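Power Strip (Desk Use)
By the Kirarmont Household Encyclopedia desk
July 8, 2019

Print this article | E-mail this article

A power strip is a row of outlets in one housing, fed by a single cord. I've written up a lot of office gear for these pages, and I still think the strip is the piece people look at least (me included, until I had to share one!). 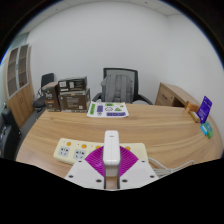
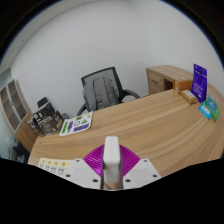
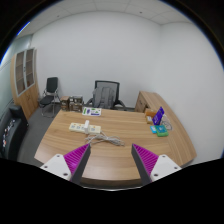
Strips come in two broad families. The plain kind has one switch for everything, or none at all, and the other kind gives each outlet its own switch, so you can shut off a charger without crawling around or pulling anything. I'm firmly in the second camp. My old Guvia had a single switch, and I once killed a long print job with my elbow.

Cord length is the thing I'd check first. The Flatus desk model comes with 70 inches, the Ngui with 124, and I love the long one, though you do end up with a pile of spare cord. Gather it loosely, and don't run it under a rug.

Then there's load. Every strip has a maximum printed on it, and a small heater can pull 1000 watts or more all by itself, so plug heaters straight into the wall. Never chain 2 strips together either.

See also: Extension cord; Surge protector; Wall adapter

Contact us | Copyright 2019 Kirarmont | Back to top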